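Chapter 4
The Teacher Who Walked

12 comments | 73 shares

Few parts of religious history are as much fun to study as the lives of the wandering teachers! We tend to picture a holy man sitting still, under a tree or at the mouth of a cave, while the pupils come to him. Plenty of them hardly sat down at all. They went from village to village on foot, slept in rest houses and temple porches, argued with anyone who would argue back, and left behind songs that people still sing while sweeping the yard.

In this chapter we follow that life on the road. What did a wandering teacher own? Who fed him, and what did the family at the door hope to get in return? We begin with the vow of having little, which differed a great deal from one order to the next (some allowed a bowl, a staff and two pieces of cloth, others were far stricter), and then move on to the rainy months, when walking stopped and the teaching settled in one place for a while.

Gervásio Marinho's translations are used for the songs. He keeps the jokes in, and there are more of them than you might expect – saints could be very rude about proud scholars. Faisal Awan's essay on Sufi lodges, at the end of the chapter, makes a splendid companion, and I would urge you to read it twice.
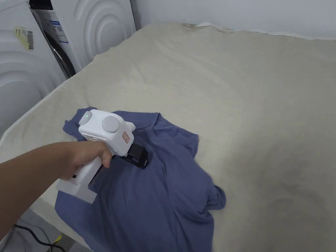 Fig. 4.1 A garment, crumpled, with a white handheld gripper above it.

Before you start, look again at the map in Chapter 3 and find the three great pilgrim routes. Then try the first song aloud. It was made for the voice, and the rhythm of the walking is in it – you can feel where the feet come down. Section 4.1 opens with the singer leaving home before dawn, against his mother's wishes.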